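Skemetti: small stuff from a lived-in room

Hi and welcome! Skemetti is a collection of 675 clips about everyday household things - chargers, soft toys, clothes in heaps, bags, boxes, whatever was lying around. We love how ordinary it all is!

Layout: clips/ has the video, notes/ has one text file per clip. Start with the first 10 if you're on a slow connection.

Labels are by Tayla Ruddock, fixes go to Petro Nazarenko. More plush toys coming in October!

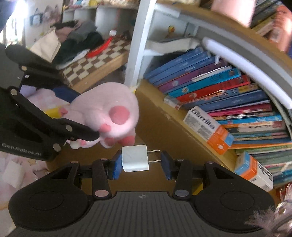 White wall charger and pink plush toy, with the clothes pile behind.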